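Nellby Wicker Produce Basket: Common Questions

What can I keep in it?
Onions, carrots, leeks, tomatoes, potatoes, most fruit. Soft berries are better left in the box they came in — the weave marks them.

How big is it?
It measures 22 by 9 inches at the rim. The base is a little narrower.

Do I need a liner?
Not for whole vegetables. If you buy carrots or leeks with dirt still on them, lay a dish towel in the bottom or rinse and dry them first. Dirt will fall through the open weave onto the table.

How do I clean it?
Shake it out, then go over it with a soft brush. For sticky spots use a damp cloth and let the basket air dry for around 2 hours. Don't soak it and don't put it in the dishwasher.

Can I lift it by the rim when it's full?
Use both hands and hold it from underneath. The rim flares out and will bend if it carries all the weight.

Will it scratch my table?
We haven't had complaints on painted or laminate tops. On soft wood or high gloss, put a placemat under it.

Is the Plurar basket the same thing?
No. Plurar is deeper and has handles. It is item 727 in the spring list.

A strand has come loose. What now?
Tuck the end back into the weave. If it has snapped, write to Ningsih Latuheru at the Nellby service desk and include a photo of the break.
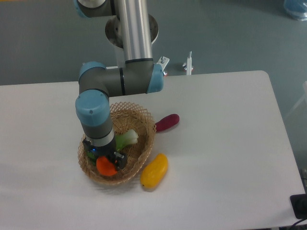 The oval basket on a white tabletop, with vegetables inside.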